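Kershaw Street Tenants' Association
Minutes, January meeting

The meeting opened at 6:30 p.m. Minutes of the last meeting were approved with one spelling change.

Roof repair. Sikora quoted 3,000 for the flat section over the bike store. Two more quotes will be sought before a vote.

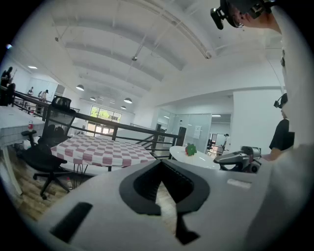 Will the work close the back stairs? They will stay shut for 5 days, and the side door will be left open from 7 a.m.

Parking. Permits issued so far: 132. The Prodotthorpe lot is nearly full.

Newsletter. Print run stays at 200.

Meeting closed at 7:40 p.m. Next meeting in February.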